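# Open day at the Halliday building

I drove over to Curkport on Monday for the robotics open day. Raelene Hollis had mentioned it to me back in February and I'd put it on the fridge so I wouldn't forget. Parking was a pain. The lot behind the Halliday building was full, so I left the car by the feed store and walked.

They ran people through in groups of 30. Ours had a lot of kids in it, plus a couple of retired machinists from Zurkstead who asked better questions than I did. The first room was mostly posters and a table of motors you could pick up. The second room had a line follower on a long sheet of paper. It did fine until a boy laid his shoelace across the track.

The third room was the one I'd come for. Farzad Mousavi runs the small arm project there, and he gave a short talk before each demonstration. His group works on pushing, which sounds dull next to picking things up. His point was that a lot of sorting work is pushing. If you have 400 little parts on a bench, you don't want to lift them one at a time. You want to sweep them where they need to go.

The trouble is that a pile doesn't move like one thing. Push the middle and the sides spill out. Push too fast and parts ride up on each other. He said they had logged 1,923 pushes so far and still got surprised by the corners.

I stood at the side of the bench for this part. The arm holds a green T-shaped pusher, and the red pellets have to go through a gap between two black rails and on toward the gray tray.

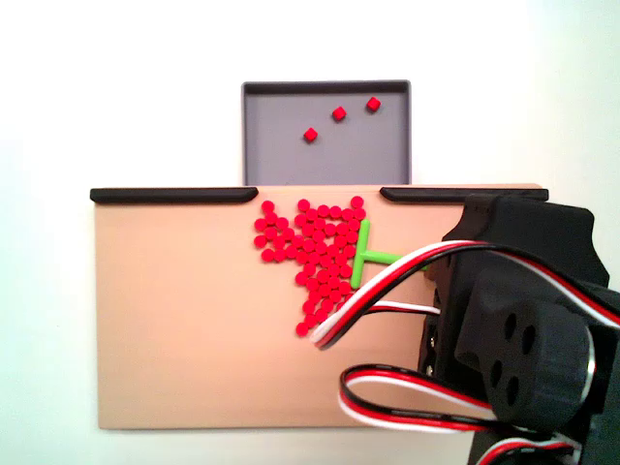

Tayla Quinlan

I asked Farzad if the shape of the pusher mattered. He said yes, a lot – they had tried a plain stick first and it just plowed a groove through the pile. One of the machinists wanted to know about wear on the gears, and the two of them got into it for a while.

I stayed 40 minutes in that room and skipped the talk upstairs. Coffee was free, the cookies were gone by the time I got there. Raelene says Jindley is hosting the next one, and I'll probably go if it isn't raining.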